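Taped grid tables go on trial at Teldale sorting room

January 3, 2019 - by Alvar Grønli

Brown paper, blue tape and a lot of small bits and pieces. The Donderham sorting project has begun the new year with a change to how it lays out its tables at Teldale, and the first has been in use since this morning.

The idea is simple enough. Cover the top in paper, mark it into squares with tape, give each small item a square of its own before it goes back in a bin. Lanying Du, who runs the room, wanted something cheap that could be torn up and done again.
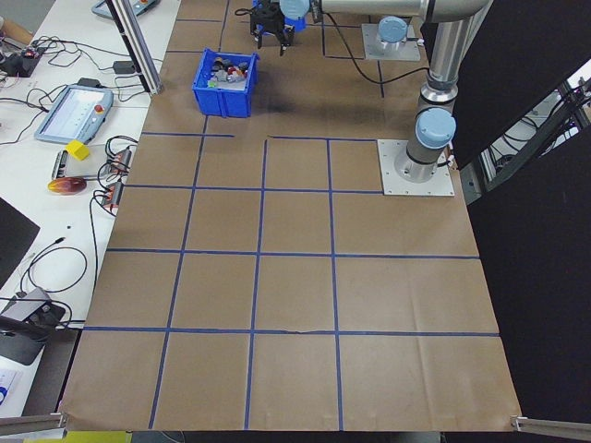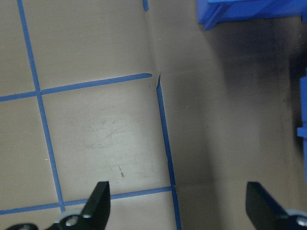
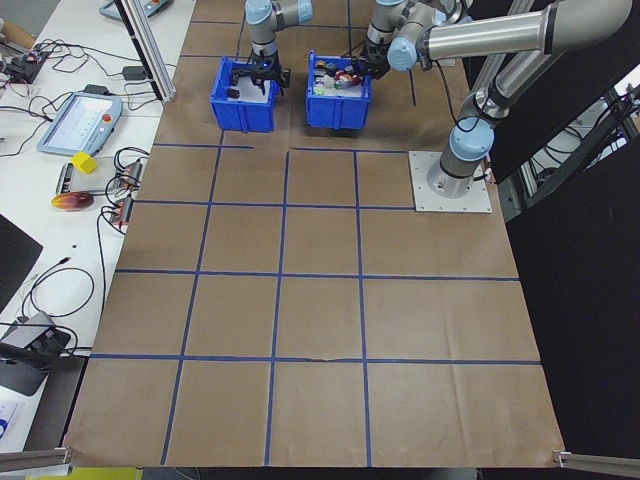
Blue tape marks out the squares at Teldale.

How long does the paper last before it has to be changed?

One sheet is expected to do 12 days. The tape comes up with it and the grid is laid again from scratch, a job the project puts at 17 minutes for two people. Smudges and creases are left alone, small tears get patched if they spread.

The old way was trays. Dehua Bai kept a set of them going from October until the holidays and was not sorry to see them go - too deep, he said, and things got lost in the corners. "You want it flat. Flat and you can see what youve got."

Not everyone is convinced. Necati Soylu would have liked the lines measured out with a ruler first, and a slightly wonky square still bothers him. Du says the squares only need to be big enough, and that straightening them can wait for the next sheet.

Cost so far is 186 pounds, most of it paper bought in bulk from Riltik, with enough left over for a good few more sheets. The tape was allready in the cupboard.

A second table is planned if the first one holds up. Donderham will look at it again when the paper is next changed, and anyone with views on the size of the squares should tell Du before then. More when we have it.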